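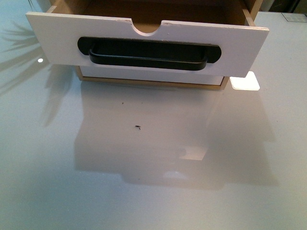 Ticket 301: drawer fixture, drawer pulled out, head camera

Opened by Siiri Räsänen, Ondham cell, June 2025
Status: open, waiting on parts

Problem: the right gripper slips off the drawer handle on the pull. It started after the last finger change. The left one is fine on the same program.

Siiri: Ran 200 pulls overnight, 44 slips. Speed was already turned down, no change. Black crumbs on the table again this morning.

Onni Ojala: Crumbs are probably finger cover. Check the edges near the tips for fraying. Also check that the fixture hasn't moved. The front panel should be square to the base.
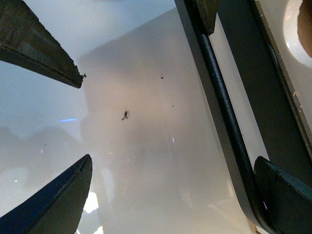
Siiri: Edges are rough and there is a bit of frayed material next to one of the tips. Wiped the fingers, reset the grip force to the Erkatik default and tried again. Still slips, mostly at the start of the pull.

Onni: Then swap the covers. Don't raise the force, it only chews them up faster.
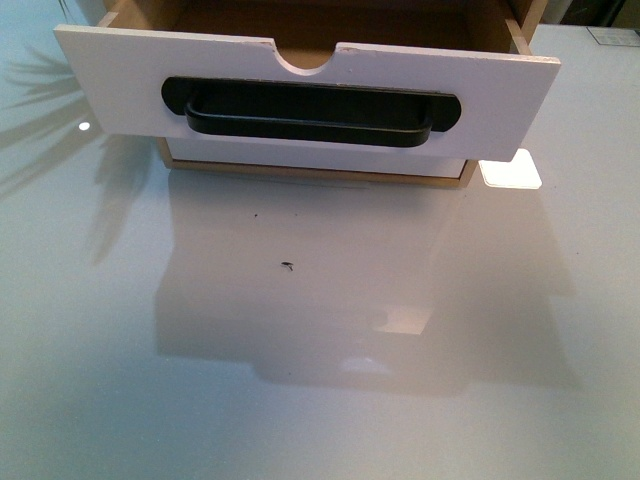 Reading time: 1 min

Siiri: The front panel sits lower at the right end. Will shim the fixture when the covers go on. Jarmo Peltonen has ordered two sets from Saarinen. Wipe down the table before the next run and log any new crumbs here.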